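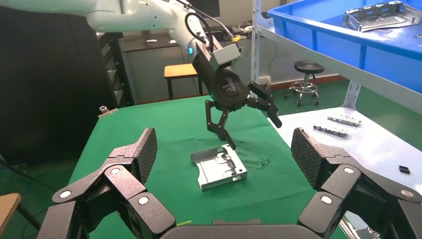 Re: Preda 3-finger gripper, worth it?

jivmont_mike
Got ours in July. Running stamped brackets off the mat into a bin. 661 picks on the first shift, two drops. Happy so far.

sooninkong
Same kit here. Folded edges are fine, thin tabs not so much. Jullero support took a week to anser.

torque_wren
Disagree, 1533 bucks for the finger set is nuts. A plain two finger does brackets all day

jivmont_mike
not tilted ones it doesnt

torque_wren
so fixture them. Billside sells trays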